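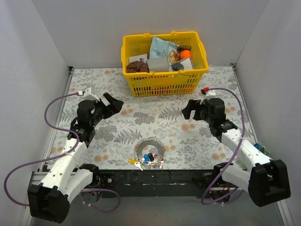
The Matter of Cell 6

Report of the Safety Office, Mesus Household Trials
Prepared by Siobhán Brennan

1. The undersigned was directed to establish why the two arms of Cell 6 stopped during an ordinary sorting task and would not be restarted. The task was to separate a quantity of keys. The cell had completed it 103 times under the same program, which is called Kunley in the maintenance records and by the staff.

2. The fault log gives the cause as "grip conflict." The term is used when both grippers claim one object and neither yields. The program is required to open the left gripper within two seconds. It did not do so. Both arms held their positions until the night operator, Natanael Rangel, cut the power.

3. Mr. Rangel stated that he had waited before pressing the stop. Asked how long, he said that he had been listening. Asked to what, he said that the motors made a small sound when they pulled against each other, and that the sound had been even, like breathing. The undersigned reminded him that the written procedure calls for an immediate stop. He agreed that it does.

4. Kyriaki Alexiou, who maintains the program, examined the record of joint forces. She found no pull in it. Each arm had pressed toward the other with the same light force, and had lowered that force whenever the other lowered its own. She could not find the instruction responsible. She asked that the memory be kept. The request was noted.

5. The keys came from the Forsberg building, whose last tenants left in January. Colm Duggan, formerly the superintendent there, delivered them in person. He was asked whether any item in the lot was unusual. He replied that his wife had kept the spare set for their own apartment on one of those rings, and that he had not looked for it before handing them over.

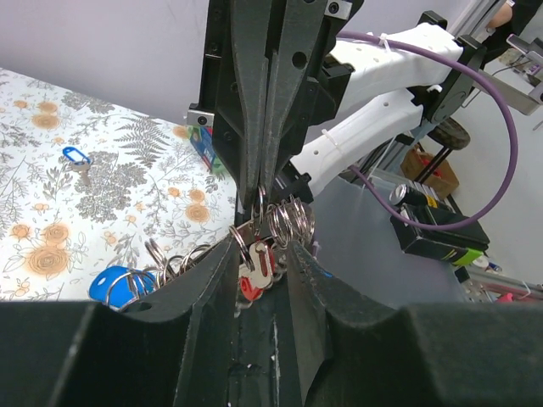
Prinder Annex, Apr 23, 2025

6. The cell was powered again this morning in the presence of the undersigned, Ms. Alexiou and Mr. Duggan. The guard circuit was tested first and found sound. The arms returned to the keys without being told to, and the fault appeared again at the fourth minute.

7. Mr. Duggan asked if he might reach in. He was told that no person may enter a powered cell. Ms. Alexiou shut off the supply, applied the lock and gave him the tag to hold. He then took one key from between the grippers, looked at both sides of it, and put it in his coat.

8. Power was restored. The arms finished the lot and went to rest.

9. It is recommended that the two-second release be moved to a separate controller, that Mr. Rangel repeat his stop training, and that the inventory of the lot be corrected to show one key fewer. The memory has been kept.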